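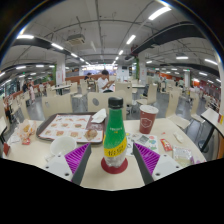 Home | Workshop | Brakes | Steering | Opinion | Archive | Contact

Brake fluid should be tested before it is changed

17 December 2018
By the workshop editor

Most service schedules call for brake fluid to be replaced every 2 years, whatever the mileage and whatever the state of the fluid. Garages follow the schedule, the customer pays, and the old fluid goes into the waste drum without anyone having measured it. I think this is poor practice. The interval should stay as a backstop, but a boiling point test should be done first at every annual service, and the result should be written on the job sheet.

Glycol-based fluid takes up water from the air. It enters through the flexible hoses, past the seals and through the reservoir cap vent. As the water content rises, the boiling point falls. On a long descent the heat from the pads passes through the piston into the caliper, and if the fluid there boils, the vapour compresses and the pedal goes down without much effect. None of this is in dispute. The argument is over how quickly it happens, and a calendar can't answer that for a particular car.

Two vehicles of the same model and age can differ widely. One lives in a dry garage and is used on motorways. The other stands outside near the coast and has had its reservoir cap left loose. The first may be well inside limits when the schedule says change. The second may be out of limits long before. A fixed interval wastes fluid on the first car and misses the fault on the second, and it is the second that concerns me.

The usual objection is that testing takes time. I kept records for our own bay from September onwards using a Menon heated-probe tester, which boils a small sample and gives the temperature directly. The test adds 11 minutes to a service if the reservoir is easy to reach. On vans with the reservoir tucked under the scuttle panel it takes longer, and I would accept a higher charge for those.

The second objection is cost. The Menon unit was 600 pounds with its case and leads. Pen-type testers are far cheaper, and many workshops already own one. They measure conductivity and infer the water content from it. Readings vary with the make of fluid and with contamination, and the three-lamp display tells you very little near the limit. I would use a pen to pick out a very bad sample. I would not use one to pass a car.

There is also the question of where the sample comes from. Fluid in the reservoir is not always the same as fluid at the caliper, where the hose is close by and the heat is greatest. A reservoir reading near the limit should be treated as a fail. If the reading is good but the pedal is long after hard use, draw a sample from the bleed nipple of the front caliper furthest from the master cylinder and test again. Use a clean syringe. Discard the first few millilitres.

Suppliers have not helped. Esico prints a replacement interval on its containers in large type and puts the wet boiling point on the back in small type, where it is hard to read under workshop lighting. Onow gives both figures on the front, which is better, but its data sheet does not say at what water content the wet figure was taken. A technician ought to be able to compare the tester reading with the label without going to look for another document.

Record keeping is the weak point in all of this. Zisora, the job card software we use, has a tick box for "brake fluid checked". It does not have a field for the temperature. A tick shows that someone looked at the level, or possibly that someone looked at the tick box. We now type the reading into the notes line, together with the odometer figure and the sample point. When I last exported the table it held 2,638 job cards, and on the older ones there is no means of telling a tested car from a topped-up one. A numeric field would cure that, and I have asked for it twice.

I don't propose that the interval be dropped. Owners who miss annual services need a date to work to, and fluid also carries corrosion inhibitors which a boiling test does not measure. If the date comes up, change the fluid. If the test fails earlier, change it then, bleed all four corners in the order given by the vehicle maker, and put both readings on the invoice, the old fluid and the new.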